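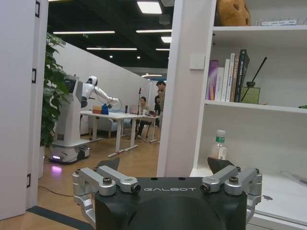
Awan Soft-Close Hinge, matt black
Sold in pairs. Item 2076

Doors slam. Some do it in a draught, some do it when a teenager goes through them, and the cupboard under the stairs does it at night for reasons of its own. The Awan takes over for the last part of the swing and brings the door home at the pace of a butler who has been asked to leave.

Opening angle: 95 degrees
Door weight: up to 30 kg per pair
Finish: matt black powder coat
Fixing: screws supplied, screwdriver not
Price: £145 per pair, delivery included

Yes, that is a lot for two hinges. We also stock the Paketti, which costs far less and closes a door in the traditional manner, with a bang.

Choosing the right one
The Awan suits painted or bare timber doors indoors. It is not meant for fire doors, garden gates or the heavy oak thing you bought at auction. For those, look at the Wondo range, or ring us and describe the door. We enjoy that more than we should.

Tall doors want a third hinge in the middle. We sell singles for this, though they are hidden on the spares page where our web designer felt they would be happiest.

Fitting
Mark both plates in pencil before you drill. Hang the door, let it close by itself a few times, then turn the small screw on the top hinge to slow it down or speed it up. Quarter turns only. A full turn gives you a door that shuts some time after supper.

Delivery and returns
Sent from our Holtuvberg warehouse, usually within the week. Unused hinges can come back in their box. Hinges with paint on them are yours for life.

Price checked Dec 28, 2022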